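Muritz Transit Pass: four months of daily rides
Wednesday, March 5, 2025

I bought the Muritz pass in November, when Drevholm dropped paper tickets on the buses and the light rail. It is a plastic card you load online or at a station machine. I ride the 14 bus to Mersha Street and then the train, five days a week, so it gets plenty of use.

Signing up was slow. The form asks for your address twice and rejected mine until I left off the apartment number. The card came in the mail a week later.
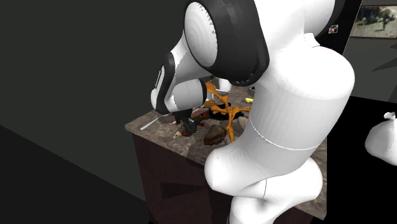 White robot arm with black joint caps, over a stone countertop.

On the bus the card works well. Tap near the front door, wait for the beep, sit down. The train gates are fussier. At Mirnach station the two gates on the left often want a second tap, and during the morning rush that holds up the line. I was charged twice in January and got the money back, but it took nine days and two phone calls.

Transfers are the best part. You get 90 minutes from the first tap, and a bus to train to bus trip counts as one fare. Under the old tickets I paid for each leg. The monthly cap helps too - once you hit it, the rest of the month is free.

The app is weaker. It shows your balance a day behind and logs you out whenever it updates. Bus arrival times were fine on weekdays and close to useless on Sundays. I stopped using it for anything except adding money. Auto reload works, but you can't set the amount below $20, a lot for someone who rides twice a month.
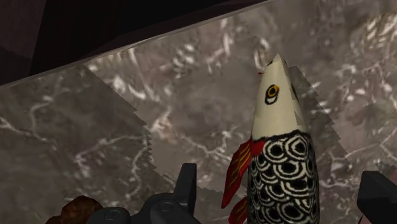 Fish with black-and-white scales, held nose-up between two gripper fingers.

A lost card costs $4 to replace, and the balance moves over if you registered it. Register it the day it arrives. Cards bought from a machine are not registered by default, and the notice saying so is in small print on the back of the receipt.

Good for: daily riders, anyone who changes lines.
Not so good for: visitors, people without a bank card.

Rating: 4 out of 5 for the card, 2 out of 5 for the app.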